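Kitchen bits on the white table

Gallery 4, added 2018-11-23

I've been promising Vilja a page of kitchen bits since October, and it's finally up!
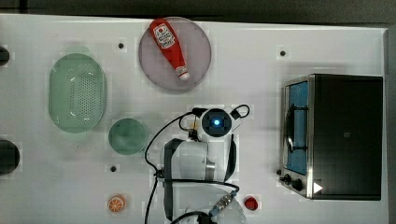
I'd wanted to do this one properly, with the good crockery and maybe a nice tea towel, but every time I open the good cupboard I end up back at the cheap and cheerful shelf. That's where all the colour is. I've got a soft spot for pale green in a kitchen (my nan's whole laundry was that colour, walls and all) and once you start noticing it you can't stop. Kusum Lodhi reckons I've got a problem. She's welcome to her beige.

Anyway, a few words on the favourites, seeing as people always email to ask.

The colander
Big, oval and pale green, and I'd take it over a round one any day. An oval sits across a narrow sink so much better, and you can tip a whole bag of beans in without chasing them down the sides. Telmo Carretero wrote after the last gallery to say that small holes are a pain to clean, and fair enough, they are. I give mine a going over with an old vegie brush and leave it upside down on the rack. Rice stays in, though! Try that with one of those fancy wire ones.

The little green bowl
See-through green, so it goes with the colander without being a match. I'm mad for these small bowls. Olive pits, a squeezed teabag, the last spoonful of peas that's too much to chuck and too little for a container. Alaric Hutchins asked if they stack. Mine do, but they stick together something awful if you put them away damp, and then you're standing there running the hot tap over them and swearing.

The pink plate
More of a mauvey pink really, with a rim that's a touch darker. I can't decide if I like it with the green or if it looks like a kid's birthday party. Possibly both. It's the sort of plate I'd use for toast, or for parking the sauce on so it doesn't leave a ring on the table. (Yes, the bottle is lying down on it. Ketchup, red bottle, white cap. We say tomato sauce at my place but I'm not going to argue with a label.)

The orange slice
A toy one, and I love it. I had a tub of play food when I was small and the fruit was always the best of it, all those neat segments. The eggs went missing first, then the chops, and the tub lived in the hall cupboard for years with just the citrus rolling about in the bottom. Nicanor Peñalver says his lot still play shops with theirs and charge him 5 dollars for a lemon.

The table
A few of you asked about white tables after the spring clean-up page. Matte white is lovely for colour and a nuisance for crumbs. I wipe mine down with warm water and a drop of dish soap, and go easy on the scourers, as they'll leave you with shiny patches. Turmeric is the real enemy. I lost a perfectly good bench top to a dhal once and I still think about it.

What's next
Wooden spoons, I think, and then the biscuit tins if I can get them down from the top of the pantry without landing on my backside. There are 130 photos sitting in the folder and I've only sorted the first 2 batches, so be patient with me. If you've got a pale green something hiding at the back of a drawer, send me a note and tell me where you found it. Op shop stories very welcome. Vilja, yours goes up first, I haven't forgotten the jelly mould.

Back to all galleries
Older: Teapots and odd lids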